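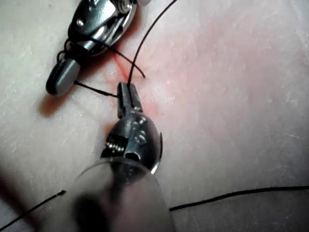
Photo: Salura press office

Salura extends Vesell take-back program to all teaching sites

WODODEO, February – Salura, a supplier of consumables for surgical training, will extend its take-back program for used suture-practice material to every teaching site on its customer list. The program has run as a trial at five sites. Under the extended terms, 54 sites will be able to return used Vesell pads and sheets at no charge, in the same cartons in which new stock is delivered.

Vesell is a soft synthetic material sold in pads and sheets for practice in cutting and closing skin. A pad can be cut and sutured many times, but its surface weakens close to earlier cuts, and most sites discard it when no clear area is left. Used pads have until now gone out with general waste at nearly all sites. The material is not accepted by municipal recycling, and the small volumes involved have made separate collection costly.

During the trial, the five sites sent back 342 cartons. Returned pads were sorted by hand at the Willems plant in Wododeo, where needle fragments and thread were removed before the material was ground. The ground material was then used as filler in the lower layer of new pads. It is not used in the upper layer, where pore texture and tear strength have to stay within a narrow range.

"The lower layer carries load and keeps the pad flat on the table," said Ravindra Rastogi, technical manager at Salura. "Its color does not matter and its texture does not matter. Its thickness does, and we were able to hold thickness with the ground material in place." 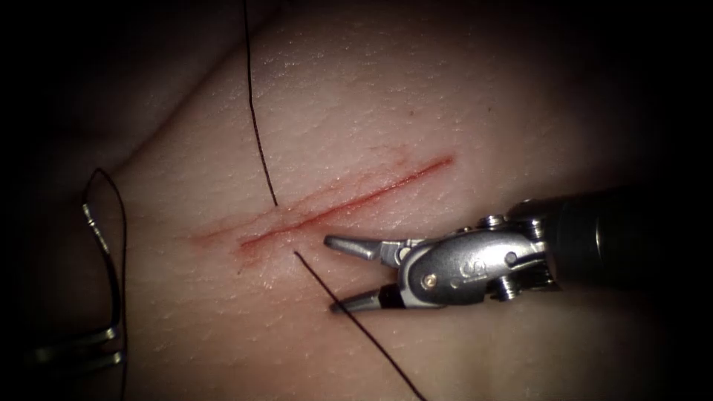

Pads made with ground filler will carry the same order codes as current stock. Salura will not sell them as a separate line. The filler share is set for each batch according to how much sorted material is on hand, and the share is printed on the carton label next to the batch code. Sites that need pads with no filler, for example for studies in which material must be the same from start to finish, may ask for them when ordering. Lead time for such orders is longer and will be confirmed in writing.

Thread removal was the slowest step in the trial. Short ends left in a pad wrap around the shaft of the grinder and have to be cut away by hand with the machine stopped. Willems changed the grinder screen twice and settled on a coarser one, followed by a second pass. Sites are now asked to pull out long runs of thread before packing. Knots and short ends may stay in. Needles must be removed and put into a sharps container in all cases; a carton found to hold a whole needle is set aside and the site is notified.

"We had one screen that gave a very fine grind and blocked every morning," said Jozef Dijkstra, plant supervisor at Willems. "The coarse one is louder and it runs all day."

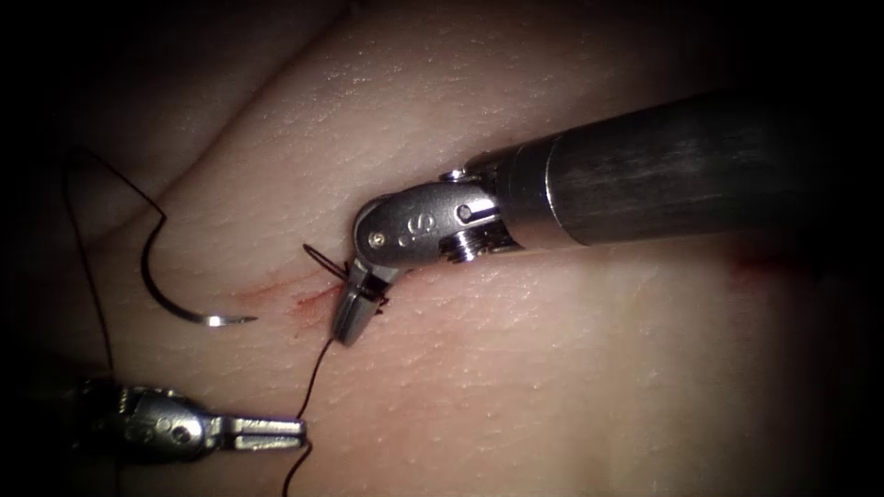
Material that has been in contact with animal tissue cannot be returned. The same applies to pads marked with oil-based ink, which bled through the lower layer in early batches. Pads stained with the water-based red dye supplied by Salura are accepted and need no washing. Foam trays and plastic clamps should be kept out of the carton, as should pads from other makers, whose hardness differs and cannot be judged by eye at the sorting table.

Each carton holds up to 100 standard pads, laid flat. Partly filled cartons are accepted if the space is packed with paper. Return labels will be placed inside each new delivery starting with the next production run. Sites with stock delivered before then can ask for labels from the order desk. Pickup takes place when new stock is dropped off, so no separate truck is sent, and sites that order only once a year will be offered one extra pickup between orders.

Joris Mulder, logistics planner at Salura, said the shared trip was the condition on which the trial was first approved. "An empty truck going back to Wododeo was already paid for. A second truck would have ended the discussion."

The price of standard pads does not change with the extension. Salura will review the cost of sorting after one full year and will publish the weight of material returned, the weight reused and the weight sent for disposal.
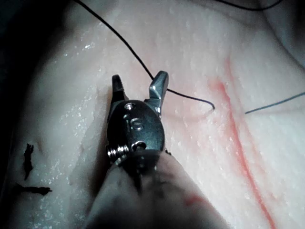 Geert De Bruijn asked at the trade briefing whether ground material could be put through the process a second time, and said buyers would want an answer before signing multi-year orders. Salura's reply was that pads containing filler can be returned on the same terms, but that no batch has yet been made from material ground twice. Tests on such material are planned – thickness and tear strength first, then aging in storage.

Godelieve Willems, managing director of Willems, said the plant has room for a second sorting table and will add one if volumes call for it. The grinder has spare capacity on the current shift.

Terms of return, packing instructions and the list of accepted products are available from the Salura order desk. Sites that took part in the trial do not need to register again, and their existing labels remain valid.

About Salura
Salura supplies pads, thread and related consumables to teaching hospitals and skills centers. Vesell pads and sheets are made for Salura by Willems in Wododeo.

Press contact: Salura press office, Wododeo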